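Library > Working Papers > Physical Activity and Schools > Section 4

Search papers, authors, keywords Go Advanced

4. What the playground equipment studies can and cannot show

Claims that loose equipment makes children more active at break time are now so common that they are seldom checked. The usual source is a short trial in which a school is given a box of balls, hoops and skipping ropes, and activity is measured before and after. We looked again at the two trials most often quoted in local guidance, those at Skerano and Etdale, and we are less persuaded than their authors.

The Skerano trial lasted 3 weeks. Almost any new object will hold the attention of a seven-year-old for that long. The report describes its result as a lasting change in play habits, yet no visit was made after the equipment had been in place for a month, and the staff diary stops before the half-term break in October. We do not see how the word "lasting" can be defended.

Etdale ran for longer and had more children, about 700 across the schools taking part, but its measure is weaker. Supervisors filled in a form at the end of each break, noting whether play had been "calm", "lively" or "very lively". The same supervisors had been told what the trial hoped to find. Forms of this kind may tell us a good deal about the mood of the adults, and rather little about how far or how fast anybody ran.

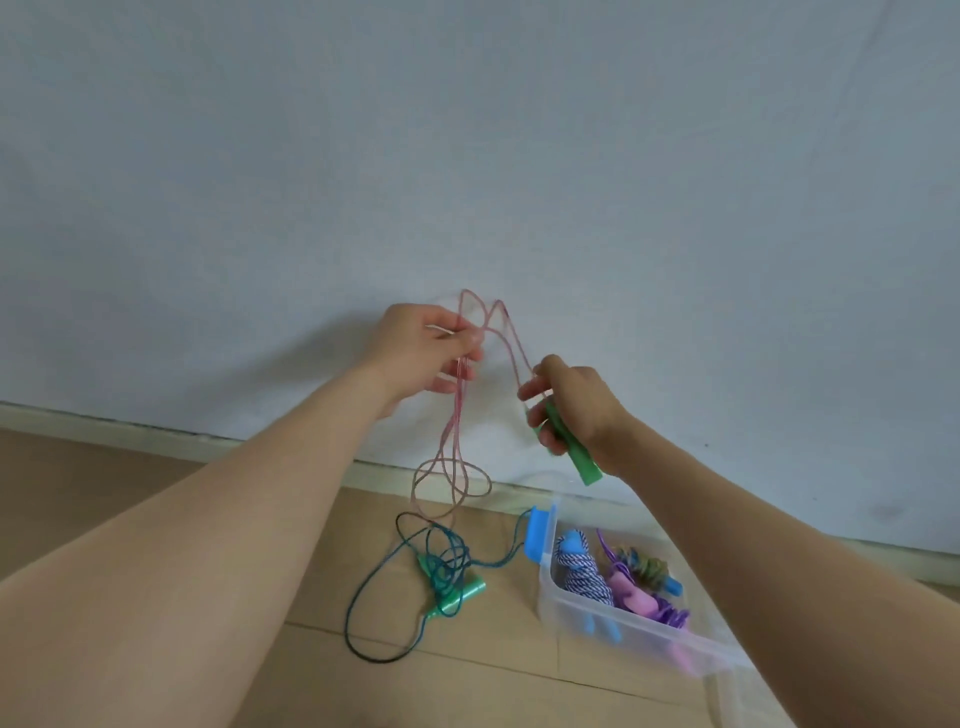
Figure 3. Skipping rope with a green plastic handle.

There is also the matter of what counts as use. Both trials treated a piece of equipment as used if a child had hold of it. A child who stands talking with a ball under one arm is therefore scored the same as a child chasing one. Stankevičius Primary, the only school to keep separate notes on standing and moving, found the gap between the two scores wide enough to remove most of the reported gain. Its notes were left out of the pooled analysis on the grounds that their format did not match.

A fairer test would need a comparison group given nothing, a follow-up after the novelty had gone, and observers who did not know which schools had received the boxes. The Elto playground pack, which is sold partly on the strength of the Skerano figures, has had no such test. A break of 20 minutes is short, and it is quite possible that space, weather and the number of adults outside matter more than anything in the box. The present evidence does not let us say, and schools with little money to spend should be told so before they order.

Related items
Measuring activity at break time: problems with supervisor reports
Playground markings and running games in small schools
Short trials and long claims in school health research
Does a longer lunch break change how children play?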